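4 Setting up a meet in Flarkis Timing

Follow this section once the touchpads are connected and the console has passed its start-up check (section 3). Allow an hour before warm-up for a first meet. Clubs that have already saved a pool profile can go straight to 4.2.

4.1 Create the pool profile

1. Switch on the console and wait for the green light beside the clock display.
2. On the laptop, open Flarkis Timing and choose Pool, then New.
3. Enter a name for the pool. The name appears on printed results, so use the one your swimmers will recognise, for example Gralldale Baths.
4. Select the course length. The choices are 25 metres, 50 metres and 33⅓ metres.
5. Enter the number of lanes and say which side lane 1 is on when seen from the starting end.
6. Choose whether there are touchpads at one end or both.
7. Press Save.

Note: The course length cannot be changed after results have been recorded against a profile. Make a second profile if your pool uses a movable boom.

4.2 Load the entries

Entries can be typed in or loaded from a file. A single meet can hold up to 1,268 entries and 300 heats.

1. Choose Meet, then Load entries.
2. Pick the file sent by the entries secretary. Files saved from Cirnen and Lumbao are both accepted.
3. Check the list of warnings. A swimmer with no date of birth is marked in amber and will be left out of age-group results until one is added.
4. Press Accept.

The laptop may be used away from the poolside for this part of the work. Entries and seeding do not need a link to the console.
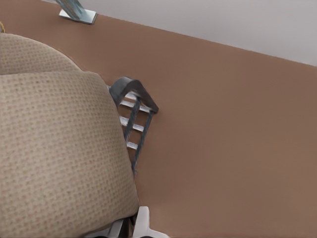
Fig. 11. Beige cushion beside a flat, light-brown surface.

4.3 Seed the heats

1. Choose Meet, then Seed.
2. Set the order to Slowest first or Fastest first. Most club meets run slowest first.
3. Set the smallest number of swimmers allowed in a heat. The default is three.
4. Press Preview and look through the lanes. The fastest entry in each heat should be in a centre lane.
5. To move a swimmer, drag the name to an empty lane. Dragging it onto another name swaps the two.
6. Press Lock when the heats are right, then print the start sheets.

Caution: Unlocking the heats after the start sheets have been printed clears all withdrawals entered up to that point. Write them down first.

4.4 Test before the first race

1. Connect the laptop to the console with the grey cable and choose Console, then Link.
2. Press each touchpad by hand at the water line. The lane number should flash on screen.
3. Fire the start signal once and check that the clock runs.
4. Press each back-up button in turn.
5. Choose Console, then Clear test data.

If a lane does not respond, push its plug fully home and try again. If the screen shows error 274, the console and laptop are set to different lane counts. Go back to the pool profile, correct the number and link again.

Caution: Keep mains leads and the laptop charger off the wet deck. Run the laptop on its battery if there is no dry socket behind the timing table.

Section 5 covers running a race, false starts and entering times by hand.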